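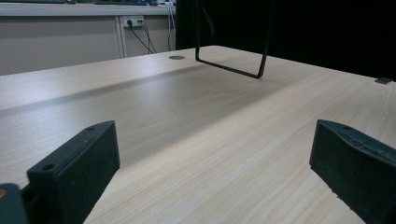 I've been going back and forth on fingertips for my hand-held gripper for longer than I'd like to admit, and this week I finally sat down and did a proper comparison. Two sets of fingers, two wrist cameras, one table, and way too much coffee. The dark set is the one I ended up using most, the blocky ones with the slanted tops and the little round screw holes, and you can see how much open table you get between them when they're spread wide. That gap matters a lot more than I figured it would when I started! If the camera can't see what you're about to grab, you end up poking at things like you're fishing keys out of a storm drain.

Okay, so, the contenders. The first set is the Raltcombe pair, which are chunky and stiff and have a rough finish. The second is the Sendov pair, which are skinny and bendy and kind of wrap themselves around whatever you squeeze. Everybody I talk to loves the bendy ones. I wanted to love them too. They look great in videos, and the first time you pick up a grape with them you feel like a genius.

My test was simple. I had a bin of junk from the kitchen and the garage (bottle caps, a tape measure, a sponge, AA batteries, a sock) and I did 89 grabs with each set, same stuff, same order. Pick it up, carry it over to the other side of the table, put it down. If it slipped or spun so badly I had to redo it, I wrote it down as a miss.

Raltcombe: 77 good grabs. Sendov: 16 fewer than that.

I did not see that coming, and I ran part of the Sendov round over again in case I was just tired. Same story. The soft ones were lovely on the sponge and the sock, no complaints there, but batteries and bottle caps kept rolling out sideways. The tips fold when you press down on the table, so you never quite get under anything flat. With the stiff ones you can put the edge right down on the wood and scoop. It's a bit brutal, but it works.

Donnie MacLeish told me I was squeezing too hard with the bendy ones, and he may be right. He uses them all the time and I've watched him pick up a paper clip with them like it was nothing. So take my numbers as my numbers, from my own clumsy hands.

Now the cameras. I had the Strachan, which is wide, and the Cundix, which is narrower but a good bit sharper. I was all set to tell you to buy the sharper one. Then I spent an evening looking through the recordings and changed my mind. With the narrow one, the fingers hog most of the view, and when you tilt your wrist even a little the thing you're reaching for slides right out of sight. The wide one keeps both fingers in there and still gives you the far edge of the table and a good piece of the room behind it, cables and outlets and all. I used to think all that background was wasted space. But if you're trying to work out where the gripper is from the video alone, you want stuff back there to lock on to, and a plug with some droopy cables is a whole lot better than a blank wall.

The dark area past the table is a different story, no help at all to the tracking. Any time I swung over that way the position started to wander, and I had to bring it back toward the outlets before it settled down. Something to think about if you're picking a spot to work in.

Glare was my other headache. A pale wood tabletop with light coming from above gets really shiny up close, and on the Cundix those shiny patches went pure white. I turned the exposure down 5 notches and then the inside faces of the fingers went so dark I couldn't tell whether I was holding a battery or not. The Strachan isn't perfect either — the near side of the table still washes out some — but I can live with it. I'd like to try a dull gray mat next and see if that calms it down.

A couple of small things before I forget. The screws on the Raltcombe fingers worked themselves loose twice, so put a dab of thread locker on them. The Sendov ones pick up lint like crazy, and a sock is about the worst thing you can test them with. And whichever camera you use, tape the cable down along your forearm, otherwise it tugs on every long reach and you'll blame the fingers for it (I did, for a whole afternoon).

For now I'm sticking with the stiff fingers and the wide camera. I've got some thin rubber pads I want to glue on the inside of the Raltcombe pair, which might get me a little of that soft grip without the floppy tips. If the glue holds I'll run the whole junk bin again and post the numbers.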